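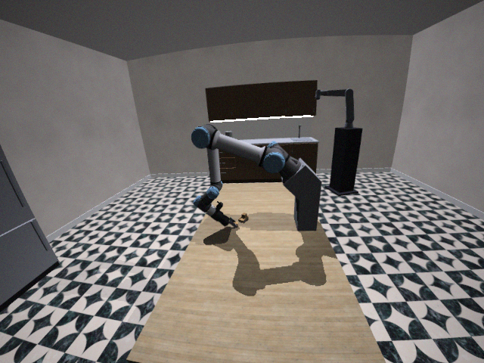 Saturday, and I said I wouldn't look at the results until after breakfast. I looked at them at ten to seven, in my dressing gown, with one slipper on.

So. 984 runs went through overnight and only 14 crashed, all of those with the same memory moan we had earlier in July, so I'm calling that a good night. The numbers themselves I had to read twice. With the old way of training (kitchen lighting fixed, arm base fixed, everything exactly where it was when we recorded the demonstrations) the policy does beautifully on the kitchen it knows and then goes to pieces if you nudge anything. With the shuffled way, where we move the lights and the viewpoint a bit for each run, it's slightly worse at home and loads better away. Which is what everyone would have guessed, I know. But the gap is bigger than I'd put in my head, and it holds for the small objects, and the small objects are the ones that have been making me miserable.

The small ones are horrible. A great big arm and a scrap of a thing on the wood, and if the fingers come down a few millimetres off you get a pinch of nothing. Fengying Cai thinks most of our failures are really failures of height and hardly ever of direction, and I've been resisting that because I wrote the bit of code that handles height. I spent the morning going through failed runs one at a time with a pot of tea, sorting them into piles: too high, too far over, gave up, and 'what on earth'. She's right, annoyingly. Too high is by miles the fattest pile. I rang to tell her and she was very gracious about it, which was worse.

Had to stop at eleven to take Yin to the vet in Randerham (claws, and a lot of opinions about the claws). Back by half twelve. Cheese on toast.

After lunch I went round the shadows. I've had a bee in my bonnet about them for weeks — the arm throws this enormous dark shape over the tabletop, and I wanted to know whether the policy was quietly using it to judge how far down it had got. If you were a network with one picture and no sense of depth, you would, wouldn't you? So I set up 20 runs with shadows on and the same 20 with them off, same starting positions, same random seeds, nothing else touched.

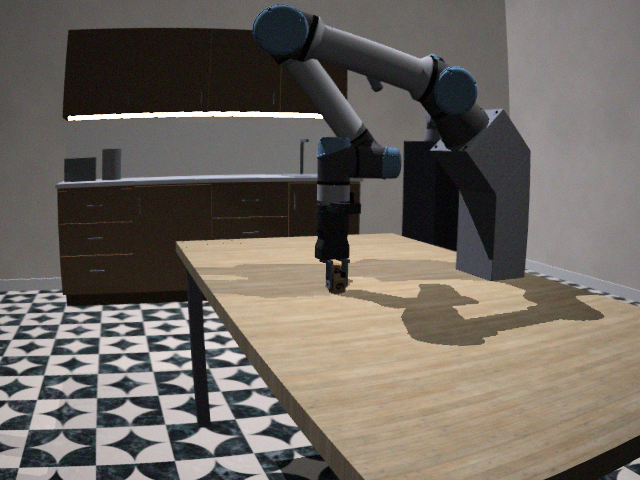
Gripper pointing straight down over the table, shadow stretching off to the right.

Well! With the shadows off, the fixed-lighting policy stops too high nearly every time. Just hangs there, then closes on air. The shuffled one hardly notices. I don't want to get carried away on 20 runs, and I've written DON'T GET CARRIED AWAY on the pad next to the keyboard, but I did a little lap of the kitchen (mine, with the ordinary lino).

If it stands up it explains Fengying's pile, and possibly why Vetton's people couldn't repeat our spring numbers on their renderer, as they had softer shadows than we did. I need to dig out that email. I also need to do it properly, with the light coming from more than one side, and with the shadow moved so it tells a fib about the height. That's the test I really want. If the arm believes a lying shadow then we've got something worth a section of its own, and the Fotard report might end up with an interesting page in it after all.

Queued 37 more for tonight, as many as will fit before the machine is needed on someone else's job. Checked the seeds twice. Checked them again after tea.

Haven't done the washing, haven't rung Mum. Tomorrow, first thing, before I open the laptop.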